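Checking Shadow Settings and Camera Views in the Prerevum Simulator

This website uses cookies to remember your preferences. Accept | Manage settings

This guide is for staff who prepare rendered views for perception testing. It applies to release 7 and later.

Step 1. Set the shadow map

Open the lighting panel and set the shadow map to 512. Low values give stepped, toothed borders, which an edge detector may report as object outlines. Save a gripper view before changing anything else.
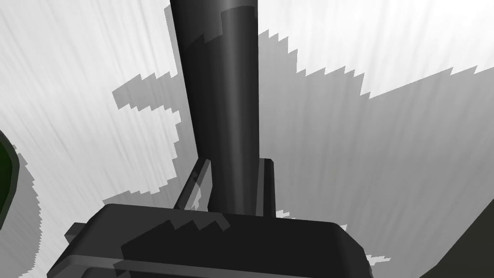
Revathi Thevar asks whether the detector threshold could be raised instead. It may be, but true edges of low contrast will then be lost as well — the lighting should be corrected first.

Step 2. Mask the gripper

Select a view in which the jaws are open and nothing is held. Draw the mask over the body and both fingers. The inner faces of the fingers may differ greatly in brightness, so a mask based on tone alone is not sufficient.

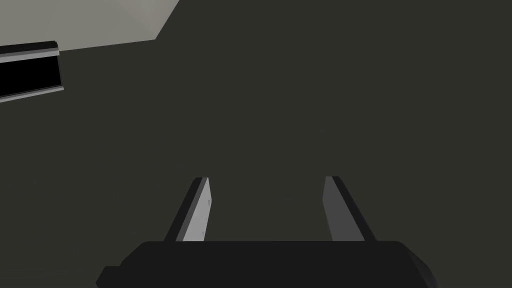 Step 3. Confirm the camera rotation

Load the room view and compare the tilt of the table and window with the stored camera pose. The planner must receive positions in the room frame. Where a target lies close to one gripper, check its position before any motion is planned.

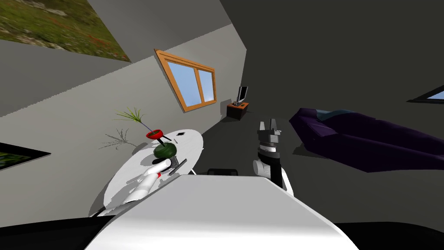
Step 4. Save the profile

Enter a profile name and select Export. Profiles are kept for 18 months.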